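Notizbuch durchsuchen
Suchbegriff eingeben

Zuletzt aktualisiert: 8. Oktober 2018

Werkstattbuch Preisverlauf, Montag

Heute früh endlich den kompletten Abzug der Wohnungsangebote für Cetitz durch den neuen Abgleich geschickt, und er läuft durch! 2891 Anzeigen rein, kein Abbruch, keine Handarbeit zwischendrin. Letzte Woche bin ich noch bei jeder dritten Adresse hängen geblieben, weil die Makler dort »Str.«, »Straße« und »Strasse« munter mischen und manche die Hausnummer in den Titel schreiben. Die Normalisierung von Thierry fängt das jetzt fast alles ab. Großes Lob an dieser Stelle, ich hatte mich schon auf Wochen mit regulären Ausdrücken eingestellt.

Worum es mir eigentlich geht: Wie lange steht eine Wohnung wirklich im Angebot? Die Portale zeigen die Tage seit der letzten Einstellung. Wird eine Anzeige zurückgezogen und zwei Wochen später neu eingestellt, fängt der Zähler wieder bei null an, und die Wohnung sieht aus wie frisch auf dem Markt. Wenn man die Anzeigen nach Adresse, Fläche und Stockwerk zusammenführt, ergibt sich ein ganz anderes Bild.

Schönster Fund des Tages: eine Dreizimmerwohnung am oberen Ende der Gerbergasse. Laut Portal erst seit Kurzem drin. Nach dem Zusammenführen sind es 176 Tage, mit zwei Maklern und zwei Preissenkungen, die man in keiner der einzelnen Anzeigen sieht. Der zweite Makler hat einfach mit dem gesenkten Preis neu angefangen. Ich habe mir die Texte nebeneinandergelegt, der Grundriss ist derselbe, sogar der Tippfehler bei »Kellerabteil« ist mitgewandert. Solche Fälle hatte ich vermutet, aber einen so sauber vor sich zu haben, macht richtig Spaß.

Noch offen bei diesem Fall: Zwischendurch war die Anzeige als »reserviert« markiert und kam danach zurück. Zählt die Reservierung zur Angebotszeit oder nicht? Ich habe sie vorerst mitgezählt und in einer eigenen Spalte vermerkt (res_tage), damit wir sie später herausrechnen können. Thierry ist eher dafür, sie von vornherein abzuziehen. Sein Argument: In der Zeit konnte ja niemand kaufen. Meins: Für den Verkäufer läuft die Uhr trotzdem weiter, und das Hausgeld auch. Wir lassen beide Werte nebeneinander stehen, bis wir mehr Reservierungen gesehen haben.
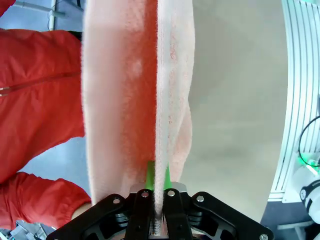 Zur Technik. Die Dublettensuche läuft in zwei Durchgängen. Erst grob über Straße und Postleitzahl, dann fein über Fläche, Zimmerzahl, Baujahr und Stockwerk. Bei der Fläche musste ich die Toleranz hochsetzen, weil Balkone mal zur Hälfte, mal zu einem Viertel und gelegentlich ganz angerechnet werden. Eine Wohnung bei Petix hatte in drei Anzeigen drei verschiedene Flächen, und der Quadratmeterpreis sah jedes Mal anders aus, obwohl der Kaufpreis gleich geblieben war. Seitdem rechne ich Preisänderungen nur noch auf den Gesamtpreis und den Quadratmeterpreis ganz zum Schluss.

Die Daten von Lalta sind deutlich ordentlicher, dafür fehlt dort das Datum der Ersteinstellung. Ich nehme ersatzweise den ersten Tag, an dem wir die Anzeige gesehen haben. Das unterschätzt die Laufzeit bei allem, was schon vor unserem Start drin war. Diese Anzeigen bekommen ein Kennzeichen und bleiben aus den Mittelwerten draußen. Unbedingt so ins Protokoll übernehmen, sonst wundern wir uns in drei Monaten!

Eine Fehlersuche hat mich den halben Vormittag gekostet: lauter Wohnungen mit Baujahr 2000, ein richtiger Turm im Histogramm. Ich dachte zuerst an ein Neubaugebiet und habe schon auf dem Stadtplan gesucht. Es war der Vorgabewert im Eingabeformular von Cuadros, der stehen bleibt, wenn der Makler das Feld nicht anfasst. Diese Werte setze ich jetzt auf leer, außer eine zweite Quelle bestätigt sie. Danach war die Verteilung wieder glatt, und ein paar Altbauten mit Stuckdecke sind endlich keine Neubauten mehr.

Was sich schon andeutet (noch nicht weitererzählen, erst prüfen): Die erste Preissenkung kommt ziemlich spät und fällt klein aus, die zweite kommt schnell hinterher und ist größer. Bei Wohnungen mit Maklerwechsel liegt die zweite meist genau auf dem Wechsel. Das würde gut zur Gerbergasse passen. Ich möchte es aber erst getrennt nach Lage sehen, die Wohnungen am Bahnhof verhalten sich anders, und vermietete Objekte gehören sowieso in eine eigene Gruppe.

Thierry Pruvost hat außerdem angeboten, die notariell beurkundeten Preise danebenzulegen, soweit wir sie bekommen. Das wäre großartig, bisher sehen wir ja immer nur, was jemand haben wollte, und nie, was am Ende gezahlt wurde. Er fragt diese Woche beim Gutachterausschuss nach, in welcher Form die Auskunft möglich ist.

Nächste Schritte:
- Vermietet/frei aus dem Anzeigentext ziehen, das Feld selbst ist oft leer
- Toleranz bei der Fläche an den Dachgeschosswohnungen testen
- Zwangsversteigerungen markieren, die tauchen als Kaufangebote auf und ziehen die Preise nach unten
- Abzug Ende Oktober wiederholen und mit dem heutigen vergleichen

Nachtrag, kurz vor Feierabend: Stichprobe bei den Zusammenführungen gemacht. Ein falscher Treffer, zwei spiegelgleiche Wohnungen auf derselben Etage, links und rechts vom Treppenhaus. Gleiche Fläche, gleicher Preis, gleicher Makler. Da hilft wohl nur die Wohnungsnummer, falls sie im Exposé steht. Morgen weiter.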